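Come help us write the rules for robot hands (paid, part-time, mostly from home)

Posted by Rajitha Sarkar, Velley practice group
24th April

Hi! I run the little group at Velley that writes the handling guide for tabletop robots, and I'm looking for people to come and argue with us about it. Paid arguing, I promise. We need two reviewers and we'd also love to hear from people who'd like to join the wider test panel (more on that further down, it's a much smaller commitment).

The handling guide started out as a few pages Nicanor Cantero and I typed up so that our own team would stop using four different words for "grasp." Then Callau asked if they could use it, then Drenix did, and now it has numbered clauses and a change log and people email me when a comma moves. It covers what a robot arm with a hand on it should and shouldn't do near everyday things on a table: how it comes in, where the fingers can rest, how hard it can squeeze, when it has to stop and wait for a person, and what gets written down afterward.

We're working on the third edition now, and most of the changes are in the section on dishes. I know! Dishes! But a cup standing on a plate is a surprisingly good way to start a fight in a room full of careful people. If the hand touches the plate, has it touched the cup? If the task says "pick up the cup," is the rim of the plate fair game as a place to steady a finger? Severyn Bilyk says yes as long as the plate doesn't shift, I say it depends on what's in the cup, and the second edition says nothing at all, so everyone has been doing whatever they like.

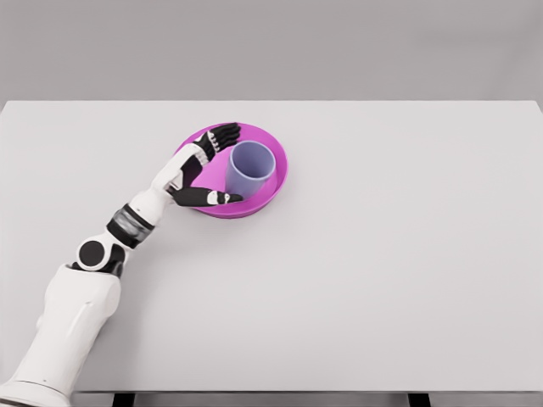

Simulated approach for the dishes section: hand at the plate rim, cup not yet touched.

We try every clause in simulation before anyone takes it near hardware, and that's where you'd come in. As a reviewer you'd get a batch of clips and stills each week, along with the clause they're meant to follow, and you'd tell us whether they do. Pass, fail, or "the clause is badly written and I can't tell." I'm fondest of that last one, and it's the one I want more of. You'd write a few sentences on each, in plain English, and then once a week we all get on a call and go through the ones where people disagreed.

The backlog stands at 1607 clips as I write this, which sounds scary, but plenty of them are near repeats and you'll get quick. The dishes section has 101 clauses in draft and I would be thrilled if we ended up with fewer.

Who I'm hoping for: somebody who reads instructions closely and gets annoyed when they're vague. You might have worked in a test lab, or in a commercial kitchen, or on a packing line, or written manuals, or taught people to use machines. You don't need to code. You don't need to have touched a robot before (Gonzalo Peñalver came to us from a hotel banquet department and he has rewritten half of the section on stacking, and it's so much better now). You do need a decent computer screen, a connection that can handle video, and the nerve to tell me my clause is no good.

If you have worked on safety rules or standards, please say so. We do follow the usual ground rules for that kind of thing: every comment gets a written answer, you tell us up front if you have a stake in a company that uses the guide, and you don't review clauses you wrote yourself.

The reviewer jobs are 2 days a week, paid monthly, and you can split the hours however you like so long as you make the weekly call. We'd like both people to stay with us until the third edition goes out next March. There's one trip to the Bustamante building at the start, for training on the real arms, and we cover travel and a room.

The test panel is the lighter option. You read one draft section, fill in a form, and get a flat fee for it. Crescencio Requena looks after the panel and will send you the section and the deadline together so you can say no if it's a bad time for you.

To apply, skip the cover letter. Send me your resume, tell me which role you want, and then write me one rule, a single rule, for a robot hand that's reaching for a cup standing on a plate. Keep it under a hundred words. Write it so that two strangers could watch the same clip and agree on whether the rule was followed. That's the whole job in miniature, and I read every one of them myself.

Put "dishes" in the subject line and send it to the Velley practice group, attention Rajitha. I reply to everybody, though it may take me a couple of weeks if a lot of you write in. Questions are welcome before you apply too!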